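Fletine 玩具借用屋 手写板擦洗和收纳 常见问题

更新 06/06/2018,旧版那张纸请扔掉,上面写的喷剂我们早就不用了。

赶着写的,有漏的来前台问。大部分问题其实就是那几个,每周都有人问,干脆放网上。整理:Philomena Agyeman。

能直接拿湿巾擦吗?

不建议。酒精湿巾更不行。擦一两次看不出来,擦久了屏幕发雾,侧着看一道一道的。婴儿湿巾也别用,有的带油,擦完越擦越花,再写字就打滑。手边只有湿巾的话,先放着,回来我们擦。

那用什么布?

软的针织布。旧的也行,旧的更好,洗过很多遍的那种,不掉毛。颜色无所谓。我们这边用粉色的,原因很简单,当时买的那包就是粉色。毛巾布不行,圈圈会勾到边框的缝。厨房百洁布绝对不行(有人问过,所以写上)。纸巾应急可以,干擦别用力,纸屑会卡在边上。

布要不要沾水?

先干擦一遍。灰多就干擦两遍。擦不掉的再沾一点水,拧到不滴,手捏着布背面觉得凉就够了。水千万别直接倒在板子上,也别喷。喷的话水会顺着边框往里走,进去了就出不来,我们修过好几块都是这样坏的。

肥皂水可以,一滴就行,擦完要用清水布再过一遍。

擦的顺序?

屏幕先,边框后,背面最后。反过来会把背面桌上的灰带到屏幕上去,白擦。
从上往下,布折成一小块,脏了翻面。不要画圈!画圈是擦窗户的习惯,灰被你转来转去还在原地。
笔槽放最后,灰都在里面。

笔槽里的渣怎么弄出来?

笔拿下来,布角捻尖,顺着槽拉一下。还有就用干的软毛刷,旧牙刷太硬,水彩笔那种可以。不要用针,不要用牙签,牙签断在里面过一回,取了一下午。
饼干渣最麻烦。沾了水就变糊,所以一定先干的弄。
笔本身也擦一下,笔尖那头经常有橡皮泥。

边框上有小孔,可以塞挂绳吗?

看哪种。有的孔是穿绳的,有的是螺丝位,螺丝位别塞东西。分不清就别穿,拿来问。穿绳用细的软绳,铁链子会把边框刮花,还有个安全问题,三岁以下的小朋友请不要挂脖子上,这条不商量。

浅色边框发黄、有印子怎么办?

发黄是晒的,没办法,擦不回来。别放窗台。
有印子分情况:
铅笔印,干布就掉。
蜡笔,布上沾温水捂一会儿再擦,别抠。
马克笔,油性的基本上没救,水性的湿布来回几下能淡。
贴纸胶,最烦。用手指肚慢慢搓成小卷卷,剩下的粘的再用肥皂水。不要拿尺子刮。浅蓝边的刮一下就是一条白印,白边的刮了看不太出来但是会藏灰,过几个月变灰线。

可以两块一起擦吗?

可以叠放一会儿,不能叠着压。擦哪块就把哪块的四角放平,另一块露出来的地方不要受力。压着擦的话下面那块边框会顶到上面那块的背面,硌出点来。
地方小的时候我们也经常是叠着的,注意手轻。擦完分开放。

手要戴手套吗?

擦板子不用。搬东西的时候戴,搬架子,搬树,都戴,带防滑点的那种劳保手套就好。戴着手套擦屏幕反而不知道自己用了多大力气。脱下来别随手往板子上扔,放旁边桌上。
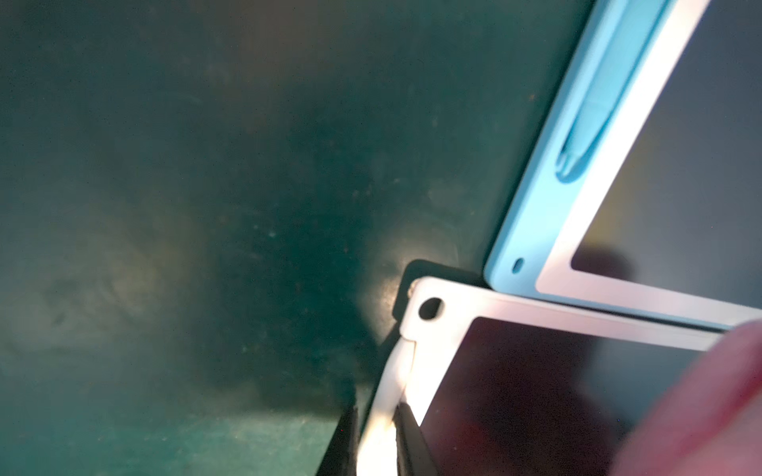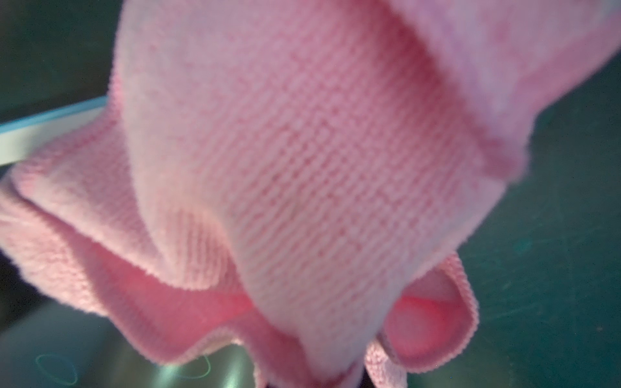
粉布近看是细细的针织纹,最后一张里它搭在白边那块上。

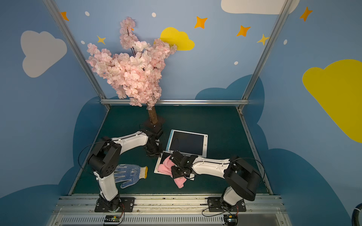 布用完怎么洗?

冷水,手搓,不放柔顺剂。柔顺剂这个一定要说,洗完摸着很舒服,擦屏幕全是膜。机洗也行,装网袋,和深色衣服分开,粉的容易染成一块灰一块粉。
晾干再用,半干的布最容易留水痕。不要烘干,针织的烘完缩一圈,边上那条罗纹会卷起来,擦的时候老是翻。
布破了个小洞可以继续用。起球了就换,球里会夹沙子。

多久擦一次?

借出去回来必擦,这个我们做。家里的话看小孩。吃东西的时候玩,当天擦。只是画画,两三天一次够了。擦太勤也没必要,布摩擦多了屏幕也会老。

一块板子要擦多久?

熟手 2 分钟。第一次会慢一点,慢没关系。
如果超过 20 分钟还在擦同一个地方,停手,那就不是脏,是划痕,再擦也是那样。

划痕要赔吗?

正常使用的细划痕不赔,借出去之前我们在卡上都有登记。大的、深的,还有裂的,按登记本来算。押金是 400,还板子的时候当场退。忘带收据也可以退,报名字就行,就是要等我翻本子,翻得很慢,请谅解。

屏幕黑的是不是坏了?

不一定。黑的多半是没开或者没电了。擦之前本来就应该关,黑屏上灰看得最清楚,指印也是,斜着对光一看全出来了。擦完擦干再开机。
如果擦完开不了:先等一等,不要一直按。放通风的地方一晚上。不要用吹风机,热风把边框吹变形的也有。第二天还不行就拿过来。

清音乐盒、积木那些也是这个办法吗?

不是。那些看玩具清洗那一页,Junditz 积木可以整盒泡水,手写板不可以。不要记混了,记混的后果是我们 9 月份那次,一整篮。不说了。

桌面怎么擦?那种深绿色的桌子

哑光的桌面,显灰,也显毛。粉布的毛掉上去特别明显。所以顺序是先擦板子再擦桌子,最后把布抖干净(出门抖,别在屋里抖)。
桌面用另一块布,不要和屏幕的布混用。混了就当桌布用吧,别再拿回去擦屏幕,洗过也别。
桌面可以稍微湿一点,擦完留水印的话干布再走一遍。灯一照有反光的地方不是水印,别跟它较劲。

假樱花树上的灰呢?

不能洗!花瓣是绢的,沾水会塌,颜色也会跑。
做法:拿到外面,软毛刷从里往外轻轻扫,或者冷风吹,离远一点。树干用干布擦,纹路里灰多,刷子刷。掉下来的花瓣留着,攒一攒再用胶点回去,Mousavi 那边有时会送一小包新的来,没有固定时间。
搬的时候抱底座,别拎树枝,一拎就散。
树放后面靠墙,放前面小朋友会揪。而且花瓣落在板子上,滑的时候会带出细印。

墙上的云和星星可以擦吗?

干布轻轻掸。蓝底的墙漆怕湿布用力搓,搓了会有亮斑,从侧面看一块一块的。黄云上有手印,用白橡皮,真的很好用,就普通写字那种橡皮。
星星的尖角容易蹭掉色,绕着走。

小朋友可以自己擦吗?

可以,他们很喜欢。给一块小的布,别给水。我们让大一点的先擦边框,擦边框不容易出事,屏幕大人来。擦完让他们把笔放回槽里,听到卡进去那一下就对了,没卡进去的笔路上一定丢。
丢笔的情况太多了,借出登记的时候请当面看一眼笔在不在,谢谢谢谢。

收起来怎么放?

干透,关机,笔在槽里。屏幕朝里,中间隔一块干布,隔纸也行但纸会粘潮气。竖着放,不要平着摞一堆,最下面那块会受不了。
不要和积木放一个箱子。
箱子上写清楚边框颜色,浅蓝的放浅蓝的,白的放白的,找起来快很多。现在架子上有点乱,我知道,还没来的及弄。

可以带自己家的板子来擦吗?

可以,桌子空着的时候就行,布我们有。擦坏了自己负责,丑话说前面。外壳有裂的不要沾水,干擦就好。不认识的型号我们也不拆,只擦外面。

还板子之前需要擦吗?

不强制。擦了当然好,尤其是有果酱的,果酱干了要泡软才能弄下来,又不能泡……所以请趁没干的时候抹掉。
实在没空,袋子里放张纸条写上沾的是什么,我们再决定用干布还是湿布。写「不知道什么」也可以,比不写强。

有没有替换的布可以买?

没有卖的。前台篮子里有裁好的旧布,拿一块走,用完洗了送回来就好,不送也不追究,就是大家都不送篮子就空了。家里有旧的针织衫,棉的,没亮片没扣子,欢迎拿来,我们自己裁。裁的边会有点毛,头几次擦会掉线头,先抖一抖再用。

毛线的可以捐吗?

粗毛线不要,太厚,擦不到边框那个角。薄的可以。羊毛的别拿来,有人过敏。

Brimamham 那边的点也是一样规定吗?

擦洗的办法一样。那边的架子小,竖着放不下的时候会横着放 2 层,不再往上加,中间垫布。押金一样。借的板子两边都可以还,但是笔请跟着板子走,不要板子还这边笔还那边,对不上号,找了好久。

有问题在哪里问?

前台,或者在还物箱旁边的本子上写一条,留个电话。写清楚是哪种边框的、沾了什么、已经用什么擦过了。最后这个最重要,用过酒精就写用过酒精,不会骂人的,只是处理办法不一样。

果酱那条以后会再补充,还有橡皮泥的,下次写。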